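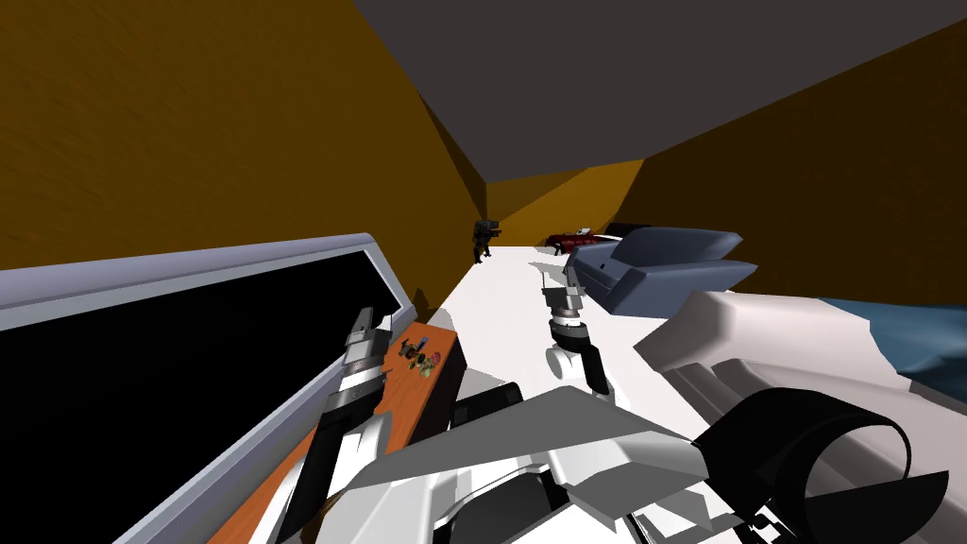
Como cuido dos meus discos de rap em casa

Comecei a comprar vinil por causa de um EP dos Tikance, 13 faixas entre músicas e vinhetas, e pus o coitado a tocar durante meses sem nunca lhe limpar a agulha. Resultado: estalidos por todo o lado, e logo na parte mais calma do lado B! Desde então fui apanhando uns truques.

Pó do dia a dia

Antes de cada audição passo a escova de fibra de carbono com o prato a rodar, sem carregar, e vou saindo devagarinho para a borda. Três voltas chegam. Se ficar uma linha de pó no fim, levanto a escova e repito (soprar é tentador, mas lá vai saliva para cima do disco).

Lavagem a sério

Para os discos em segunda mão uso água destilada morna, quase fria, com duas gotas de detergente da loiça sem perfume num litro. Molho um pano de microfibra, torço-o bem e sigo o sentido dos sulcos, nunca a atravessar. Depois passo outro pano só com água destilada e deixo secar no escorredor da loiça, de pé, longe do sol. A etiqueta do meio não pode apanhar água! Eu tapo-a com a tampa de um frasco de iogurte que tem o diâmetro quase certo.

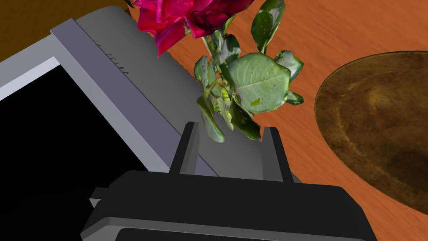 Enquanto secam, aproveito para tratar das capas. As autocolantes de preço antigas saem com o secador do cabelo no mínimo, levantando um cantinho com a unha, e mesmo assim já rasguei uma capa dupla por ter pressa. As capas interiores de papel vão todas embora cá em casa; troco-as pelas antiestáticas da Ruren, que compro em pacote na Paucar quando lá passo. Guardo o papel original atrás, se tiver letras ou fotos.

A agulha

O meu gira-discos é um Bedden já velhote e a agulha ganha uma bolinha de cotão num instante. Escovinha seca, sempre de trás para a frente, com o amplificador desligado. De lado nunca, que é assim que se entorta o cantilever.

Arrumação

De pé, como livros, sem apertar. Deitados em pilha acabam por empenar, e as capas ficam com aquele círculo marcado que me dá cabo dos nervos. Em agosto tiro os meus da estante junto à janela e mudo-os para o corredor, que é o sítio mais fresco da casa.

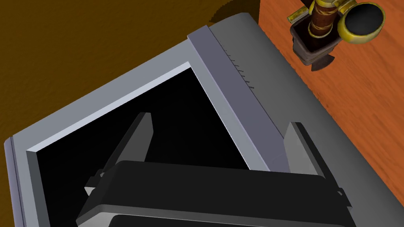
Posso usar álcool isopropílico nos discos?

Eu deixo-o para dedadas muito gordurosas em vinil, bem diluído em água destilada e enxaguado a seguir. Nos discos antigos de goma-laca, os de 78 rotações, fica proibido, porque o álcool ataca o material. Se herdou uma caixa dos avós, separe primeiro esses do resto e limpe-os só com um pano macio.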